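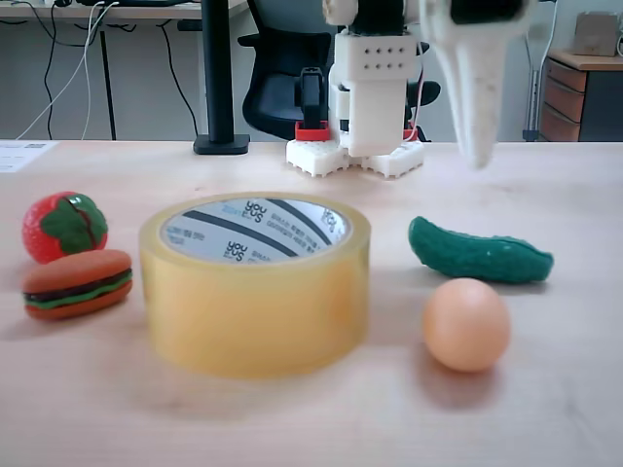

*Strawberry, burger, tape, cucumber and ball, with the arm waiting behind them.*

**Bulteo is learning to pick things up**

We have passed 2,867 recorded examples on the Bulteo project, and I'm delighted to be able to write that number down! When Hedvig Skjelbred and I set the target last August, we wondered whether we'd have the patience for half of it.

For anyone who has joined the list lately: Bulteo is our attempt to teach a small desktop arm to tidy a table by showing it how. Nothing in it is programmed move by move. One of us guides the arm through a job, the computer saves the joint positions along with the pictures, and after enough goes the learning system starts to find its own way to the object. One go from start to finish is what we call an example, and we record them in batches of 50, with a tea break in between (Hedvig is strict about the tea break, and she's right, because tired hands make wobbly examples and the arm copies every wobble).

Most of the objects are toy food. It's cheap and bright, it comes in wonderfully awkward shapes, and it doesn't mind being dropped. The burger is a good one for teaching the arm to come in at the right angle. A ball is much harder than it looks, as the slightest nudge sends it off across the table. And then there's the roll of packing tape, which I've grown very fond of. You can grip it by the wall or try to go round the whole thing, and we had to agree early on to stick to the wall, so that the examples don't contradict each other.

The other thing we've learned is to keep moving everything. In our first 300 examples the objects went back to nearly the same spots each time, and the arm became brilliant at reaching for those spots whether or not there was anything there. Now we shuffle the table before every go – closer in, further out, bunched up, turned round – and swap pieces in and out between batches.
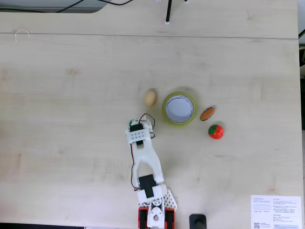

*The view from overhead, with the tape in among the toys.*

We use views from more than one height as well. Looking down from above gives the system a clear idea of where things lie on the table, but the arm itself can hide whatever is right under the gripper. A low view helps there, and it makes it easier to judge how far the fingers are from the wood. Frida Snorradóttir has been going through both sets and marking the goes where we fumbled. We keep some of those if the arm recovered, so that it has a few examples of putting a mistake right, and the rest come out.

Next comes a fresh round of training on the full set, and after that 2 new jobs: sorting by colour, and passing an object to a waiting hand. I can't wait to start on the second one.

If you have toy food at home that has lost its owner, we'd love it. Odd shapes especially, and vegetables more than fruit, please – we're rather well off for fruit.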